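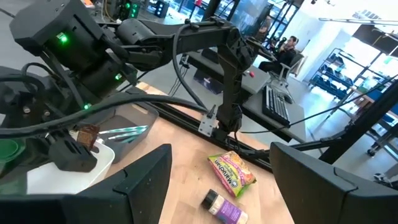

Jhair Salazar

Water Use in the Osgate Residence Hall
Project report, 22/08/2012

1. Background

Osgate is a four-story residence hall with 182 students. The housing office pays one water bill for the whole building, so residents never see what they use. My project looked at when water is used in Osgate, and whether low-flow shower heads would make a difference to the total.

2. Method

The main meter is in the basement next to the boiler room. I read it every hour for 24 hours on two separate days, with help from my roommate for the night readings. I also put a clip-on flow logger on the pipe that feeds the second floor showers. The logger was a Novent unit on loan from the civil engineering lab. It saves one reading per minute, and the clock on it had to be reset twice.

After the first round of readings, maintenance changed 16 shower heads on the second floor to the Satti low-flow type. I then repeated the readings in the same way.

I gave out a short survey asking how long people shower and at what time. The return rate was poor on the fourth floor, so I left that floor out of the survey results.

3. Results

Use was highest in the morning before first classes, with a second, lower peak late in the evening. This matched the survey. Between the two peaks the meter kept moving more than I expected, even in the middle of the night. I traced part of this to two toilets on the first floor that were running all the time. They were reported and fixed after the second round.

On the second floor, daily shower use dropped by 725 gallons after the new heads were put in. Some residents said the pressure felt weaker, and a few said they took longer showers.

4. Problems

Two days of readings before and two after is a small sample. The second round fell close to a holiday weekend and some students had gone home, so part of the drop may come from that. I planned to compare Osgate with Demholm, the hall across the parking lot, but its meter also serves the laundry building and the numbers could not be separated.

5. Next steps

The readings should be repeated in December, before finals, when the hall is full. The leaking toilets should be checked first. A logger on each floor would also remove the need for night readings by hand.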